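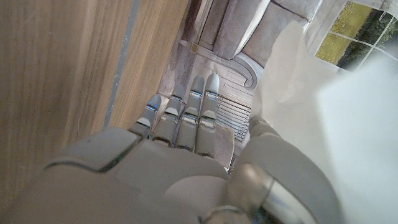

Condico signalling is a proposed form of communication between neighbouring skin cells, in which a cell that is stretched is said to pass a chemical warning to those beside it before any of them changes shape. The name comes from the Condico project, which first reported the effect in cultured cells. Popular accounts often liken a sheet of such cells to a hand whose fingers close together on one command. The comparison is weak: even a robotic hand with four jointed fingers, set side by side with small gaps between them, has a wiring plan that can be looked up, and no such plan has been shown for the cells.

Evidence

The original claim rested on 1,558 cells, of which 452 were said to respond before they were touched. Critics at the Gerlach laboratory noted that the delay was close to the limit of what the microscope could time. They also asked why the dishes had been kept at two different temperatures, a point the report mentions only in a footnote. Of 4 later attempts to repeat the work, 2 found a weak effect and the others found none.

Disputed uses

Trudent, a maker of dental gels, has cited the effect in its sales material for gum healing. No trial in patients has been published. The claim remains on its packaging.

Last updated: September
By the Rarkivex biology desk
4 comments · 2 shares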